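Two-arm cell: right arm stops low over the table and drops torque when I sort spoons
Khaemba Community Help > Arms and grippers > Faults and safety

posted by midurton_bench, 14 replies hidden, 2 marked useful

Hello to all. I have a problem which I could not solve for many evenings, so I ask for your help.

We have a table with two arms, one at each side, and they must sort metal spoons by the color of the handle into plastic trays. The software is Gultirora, with the default pick routine. In most runs it is fine. But when two spoons lie crossed, the right arm goes down, closes, and then the controller reports code 69 (overcurrent on the wrist joint). After this the torque is released and the arm falls a little. One time it came down on the edge of a tray. I had my hand near at that moment, and this worries me more than the sorting.

What I already did:

1. Changed the power supply of the right arm with the one of the left arm. The fault stays on the right.

2. Calibrated the gripper again. The open position reads 2,072 and the default in the manual of Ever is 2,000. I don't know if this difference is important.

3. Put the spoons by hand in the bad arrangement, a teal handle lying across an orange one, and started the right arm alone with the left one folded back.
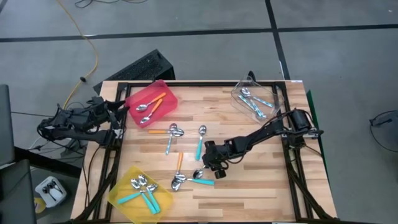 4. Made the closing speed half as fast. The fault comes later, but it comes.

My questions are two. Is the wrist servo damaged, or is it the pick routine? And how can I make the arm hold its position after a fault, and not fall?

I add also a view from the gripper, if it can help somebody to judge the height over the wood. 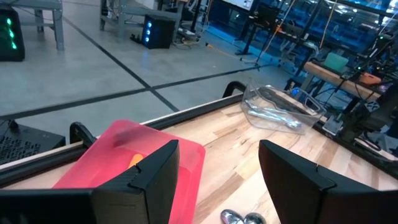 Wrist camera, fingers open, with the red and the clear tray behind.

ever_and_again
Check your cables. I had the same and it was a cable.

slowgripper
I think you have two different problems, and I would not mix them.

First the fault. An offset of 72 counts at the open position is not dangerous alone, but please look also at the closed position. If it is shifted in the same direction, the fingers are asked to close more than they can. With one spoon it passes, with two spoons between the fingers the metal is thicker and the motor pushes until the limit. Then the routine tries to turn the wrist while the gripper is pressing on the table, and you receive the fault on the wrist. So the servo can be healthy. Raise the pick height by a few millimeters and repeat the same crossed spoons. If code 69 does not come, you know the reason.

Second the falling. In Midurton firmware the default action after overcurrent is "release". There is another option, "hold at reduced torque", on the page of safety settings. Set it for the shoulder and the elbow. For the wrist I would leave release, so it does not continue to heat.

Please note that hold is not a protection for your hand. Before you move spoons between runs, press the stop, support the arm with the other hand, and only then reach over the table. If you must arrange them often, park both arms first.

midurton_bench
Thank you, slowgripper. The closed position was shifted too, I did not think to look there. I calibrated both ends and raised the pick height, and I made the crossed spoons again in the afternoon. No code 69 until now. Sometimes the gripper takes only the upper spoon and leaves the other, but this I can accept.

The hold option I found, but it is gray and I can't select it for the elbow. Is it necessary to restart the controller first?

slowgripper
Yes, with the arm parked. Change it before you enable torque, after that the page is locked.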